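新品试用：Norkora 手持夹爪采集套件

Norkora 的手持夹爪套件从三月初开始供货，我们借到一套，在办公室里用了两个星期。这一期用较长的篇幅写它，原因是过去半年里读者来信问得最多的就是这一类产品：不买机械臂，先用人手拿着夹爪做动作、存数据，以后再把数据用到机械臂上。下面按拆箱、安装、使用、软件、售后的顺序写，最后是价格和订购方式。

一、箱子里有什么

标准套装里有两把夹爪，左右手各一把，每把上面带一个相机座和一个相机。另有两根数据线、一块校准板、一包备用指尖、一把内六角扳手和一本薄薄的说明书。说明书有英文和德文，没有中文。代理商 Schnyder 在网站上放了一份中文译本，可以下载，译得还算清楚，只是第四章的插图编号和正文对不上，看的时候要留意。

箱子是硬壳的，内衬按零件形状挖了槽，出差时可以直接托运。我们寄过一次快递，收到时没有零件松动。备用指尖没有固定位置，装在一个自封袋里塞在角落，建议拆箱时先找出来收好。

二、安装和校准

夹爪出厂时已经装好，用户要做的是装相机、接线、装软件和校准。第一次安装用了一个下午，其中大半时间花在驱动上。我们的一台旧笔记本怎么也认不出右手那把，换到另一台机器上就好了。Schnyder 的技术支持回信说，旧机器的接口供电不够，要加一个带电源的集线器。照做之后问题没有再出现。这一条应该写进说明书的第一页，现在是写在附录里。

校准分两步。第一步是相机，拿着夹爪对着校准板从不同角度各停一下，屏幕上有进度条，走满就结束。第二步是开合行程，把夹爪完全张开，再完全合拢，重复几遍，软件记下两端的位置。第二步很容易做得马虎：合拢时要合到底，指尖要贴紧，否则后面所有记录里的开合数值都会偏一点，回放时看不出来，等到训练的时候才发现。

三、拿在手里的感觉

夹爪靠手指扣动，松开后弹簧把它推回张开的位置。弹簧偏硬。连续做半个小时，食指会酸，换人做比较好。握把的尺寸按较大的手设计，办公室里手小的同事要用中指去扣，时间一长更累。Norkora 说五月会推出一款小号握把，单独出售，旧用户可以自己更换，价格还没有公布。

重量分布比上一代好。上一代相机装得太靠前，拿起来总往下坠，这一代把相机往后挪了，手腕轻松不少。代价是相机离指尖远了一些，拍小东西时细节不如以前。

四、桌面小物件测试

我们按自己的习惯做了几类动作：拿杯子、叠毛巾、开抽屉、插拔插头，以及在键盘上按键。前面几类是这种套件的基本功，做得都顺手。抽屉拉手比较窄的时候，指尖会打滑，换上备用包里带胶面的那一对就可以了。叠毛巾时两把夹爪要同时用，左右手的时间对齐做得不错，回放时两路画面没有明显的先后差别。

插头比较难。指尖是平的，捏圆形插头时容易转，往往要试几次才能对准插孔。如果工作里有很多这类零件，最好自己打印一对带弧面的指尖。Norkora 公开了指尖的接口尺寸图，打印并不难，我们用的是普通材料，装上去能用，只是磨损快。

键盘放在最后说，这一项我们做得最久。选它是因为键帽小、间距固定，按没按对一看便知，适合检查定位精度。
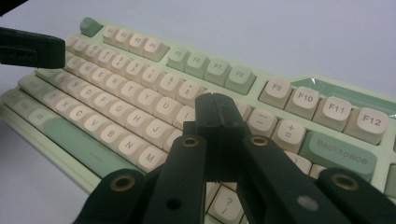

做法很简单。夹爪合拢，当成一根手指来用，从上方垂直按下去，抬起，再移到下一个键。电脑上同时开着一个记事本，事后把打出来的字和要求打的字对照。慢慢来的时候错误很少，速度一快，指尖容易碰到旁边的键，尤其是往远处的一排移动的时候。合拢后的指尖比人的手指宽，又没有触感，操作的人只能靠眼睛，而夹爪本身又会遮住一部分视线。

还有一个问题是力度。套件没有力传感器，按得多重全凭手上的感觉，数据里也没有记录。机械臂照着这些轨迹去按，位置对了，深度不一定对。我们的建议是，做按键类任务时把下压的终点统一起来，比如每次都按到底再停一下，不要有时轻点有时重按。这样的数据虽然慢，后面处理起来省事。需要力数据的用户可以等 Norkora 的加装模块，产品页上已经列出来了，状态是“开发中”。

桌面的颜色和灯光也会影响结果。白色桌面干净，但是顶灯太亮时容易过曝，软件里的自动曝光反应又慢，从暗处移到亮处时有一小段画面发白。我们后来把自动曝光关掉，手动设了一个固定值，整段就稳定了。

五、软件

采集软件叫 Follside，装在电脑上，界面只有一个窗口，左边是两路画面，右边是任务列表。按一次开始，再按一次结束，结束后可以马上选择保留或丢弃。丢弃的记录会在回收目录里放七天，这一点很实用，我们有两次点错了，都找了回来。

不足的地方有三处。任务名称暂时不支持中文，输入后存下来是乱码，只能先用拼音或英文。导出时不能只选一部分，要么全部导出，要么一条一条点。还有就是更新太频繁，试用期间提示了好几回，每次更新完都要重新校准相机。我们后来关掉了更新提示，准备等版本稳定了再装。

导出的格式是公开的，文档写得比较完整，字段名称前后一致，不需要猜。磁盘占用比较大，做长时间采集的用户要准备外置硬盘。我们试过直接存到网络盘，会丢帧，不建议这样做。

六、采集服务

除了卖套件，Schnyder 还提供代采服务，由他们在 Nostwood 的工作间完成。客户提供任务说明和物品，对方安排人员操作，交付前按约定的标准筛选一遍。最小订单是 70 小时。我们没有下单，只看了他们提供的样例。样例里的动作比较规范，速度也均匀，但是场景变化不多，桌子和灯光基本是同一套。如果客户希望背景多样，要在合同里写清楚，会另外收费。

物品的运费由客户承担，来回都是。易碎品他们也收，但不保险。涉及食品和液体的任务目前不接。

七、维修和配件

保修期一年，指尖属于消耗品，不在保修范围内。指尖可以单买，成对出售。数据线是通用规格，坏了在一般的电子配件店就能买到，注意要选支持数据传输的那种。握把里的弹簧也能换，要先拆下两颗小螺丝，螺丝很短，容易掉，最好垫一块布再拆。

返修统一寄到 Schnyder，由他们判断是自己修还是转给原厂。据技术支持的说法，自己能修的一般一周内寄回，转原厂的时间不定。我们没有用到返修，这一项没法评价。

八、价格和订购

标准套装定价 4,000 欧元，含税，不含运费。学校和研究机构凭证明可以申请折扣，具体比例要写信去问。单把夹爪也卖，适合只做单手任务的用户，但是以后再补另一把，总价会比一开始买套装高，打算做双手任务的话应该直接买套装。

付款后发货，有现货时当周寄出。订购单可以在 Schnyder 的网站上填写，需要报价单和合同的单位请在备注栏里注明抬头和税号，不然对方默认按个人订单处理，后面再改比较麻烦。

试用的这一套在我们办公室还要放到五月中旬。想过来试手的读者可以回复本邮件预约，请写明想做哪一类动作，有特殊物品的请自带。工作日下午比较方便，每次一小时，电脑和硬盘我们准备。需要把数据带走的，请自备移动硬盘，并提前格式化好。

下一期会写固定式相机支架，已经收到两家的样品，还在等第三家。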